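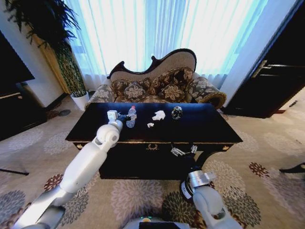 Furniture drop-off moves to Pristdale

Starting July 8, 2021, donated furniture goes to the Pristdale warehouse instead of the Lokum store. The Lokum loading door is too narrow for sofas, and in June we had to send several donors home with theirs.

Coffee tables, chairs, dressers and bed frames are all welcome. Please empty drawers and clear off tabletops before you bring a piece in. We can't take mattresses, cribs or anything with a broken leg. Small scratches are fine.

If you can't get to Pristdale, call extension 367 to ask for a pickup. Gonzalo Peñalver sets the routes and will need your street, the floor you live on and the size of the largest piece. The truck carries a crew of two, so stairs above the third floor have to be arranged ahead of time.

Receipts are written at the front desk when you drop off. For pickups, the driver leaves one with you. Clothing and books still go to Lokum, at the side entrance, until 4 p.m.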